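Handling and release of bulk raw materials: speaker notes

Reading time: 6 minutes

Slide 1. Title

Welcome. The talk covers what happens to a bulk powder between the delivery bay and the release signature. Laboratory methods come up only where they affect handling. Questions are fine during the talk. The handout has the full sampling table, so there is no need to copy figures from the screen.

Slide 2. Scope

Materials in scope: amino acids, mineral salts, plant extracts in powder form. Liquids and oils follow a separate procedure. The examples come from the Nikesberg warehouse, where Marnamix is blended and repacked for the wholesale trade. The Pollero site uses the same forms but has its own booking-in system, and the lot number is written differently there. Mention this now, as the Pollero staff in the room will otherwise ask at slide 5.

Slide 3. What a certificate of analysis covers

A certificate describes the supplier's sample. It says how that sample performed on the day of testing, by the method named on the sheet. It does not cover transport, storage at the port or any repacking by a broker.

Points to make:
- Check that the method is named. "In-house" is not a method.
- Check that the assay result is given on a dried basis or as is. The two are often mixed up when certificates are compared.
- Check that the lot number on the certificate matches the drum, the pallet label and the delivery note.
- A result printed as "complies" gives nothing to plot. Ask for the number.

Slide 4. Contact surfaces

Every surface the powder touches is listed on the equipment record: scoops, chutes, channels, hopper walls, liners. Stainless steel is preferred for open product contact. Scratches are recorded at each inspection, because fine powder lodges in them and a visual check after washing can miss it. The inspection sheet has one line per surface. Do not let people write "all OK" across the page.
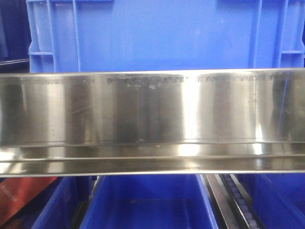 One reader of the draft notes objected to the one-line rule, saying that a tick per surface only proves somebody can tick, and that a swab result every month would tell us more than a year of sheets. The objection is fair as far as it goes. A swab gives a value for one spot, and the sheet gives a weak record of all of them. The procedure now asks for both. Swabs are taken from the worst surface on the previous inspection sheet, so the sheet has to be filled in properly for the swab to be any use.

Slide 5. Sampling a delivery

The worked example is a delivery of 100 drums under one lot number. The square root rule gives ten, less one for the drum opened for the identity check, which is sampled separately. That leaves 9 drums for composite sampling. Show the table and leave it up.

Order of work:
- Inspect all drums for dents, broken seals and damp.
- Pick the drums from the random list. Do not pick the ones at the front.
- Sample top, middle and bottom with the long spear.
- Close each drum before opening the next.
- Label the sample bag before it is filled.

If someone asks whether a supplier with a good record can go on reduced sampling: yes, for assay, after a documented review. Identity testing is never reduced. Do not get drawn into what counts as a good record. It is on slide 9.

Slide 6. Clothing and movement

Most foreign matter complaints in powders come down to fibres, hair, flakes of packaging and things that fall out of pockets. The gowning rule is split by zone. In the outer store, ordinary work clothes are allowed and drums stay shut. In the sampling booth, a closed coat, a hair cover and gloves are required. A loose white T-shirt over dark baggy trousers, as worn by the person on the right, is outer store clothing under this rule and would need the coat over it at the booth door. The change takes place on the bench side of the line, and the coat stays in the booth at the end of the shift. Coats are changed daily and after any spill.

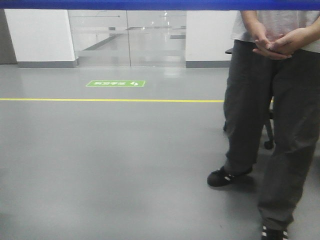 Floors come under the same section of the procedure. The cleaning log records method, agent and time, and a dry material is never cleaned up wet. A smooth grey floor like the one shown makes spilled white powder fairly easy to spot, although pale extracts on the same grey need a lamp held low. Vacuum first, then wipe. Compressed air is not to be used anywhere in the building for cleaning. Expect a question about brushes. Brushes are permitted in the outer store only.

Slide 7. Assay by HPLC

Keep this short. The audience is mostly warehouse and purchasing.

The laboratory runs a system suitability check before each batch of samples. If that fails, no result is issued, and the lot stays in quarantine. A late result usually means a repeated run. Purchasing should allow for one repeat when promising a date to a customer.

A high purity figure by area percentage only refers to what the detector can see. Water, salts and anything without a chromophore will not appear at the usual wavelength. For this reason loss on drying and residue on ignition are reported next to the assay, and the three should be read together. Example on screen: a lot with an excellent chromatogram that was rejected for moisture.

Slide 8. The Szabó method for caking

The Szabó method is the in-house test for how hard a powder sets under load. A conditioned sample is pressed, rested and broken, and the breaking force is read in grams. The action limit for Marnamix is 700. Above that, the lot is sieved before repacking and the sieve fraction is weighed and recorded.

In August, 186 lots were tested by this method across both sites. The plot on the slide shows them in date order. Point out the drift in the second half of the month, which follows the humidity trace from the store. The dehumidifier setting was changed afterwards. The September data are not complete and should not be quoted.

Limits of the method: it is operator dependent, it needs the full resting time, and it does not work on granulated grades. Results from different presses should not be compared until the presses have been checked against the same reference powder.

Slide 9. Storage containers and status labels

Material leaves the drum in one of two ways, either direct to the blender or into an intermediate container. Intermediate containers are the weak point in traceability. The container has its own number, the number is entered on the batch sheet, and the status label moves with the contents.
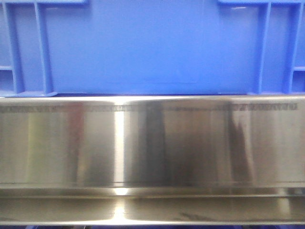
Labels go on the same face every time, and old labels are removed in full before a new one is applied. A label stuck over another label is treated as no label, and the contents go back to quarantine. Containers are never colour coded by material, as the colours run out and the code is then reused. Status is shown by the label only: quarantine, released or rejected.

Criteria for a good supplier record, for those who asked earlier: an audit on file, consecutive lots in full agreement with our own results, no open complaints, and notice given in writing of any change of process or site.

Slide 10. Release

The release signature confirms four documents: supplier certificate, our own results, the sampling record and the equipment record. All four carry the same lot number. If one is missing, the lot is not released on a promise that the paper will follow.

Leave the form on screen during questions. Spare copies of the sampling table are by the door. The revised procedure applies at both sites from September 25, 2025, and the old forms should be handed in to the laboratory office.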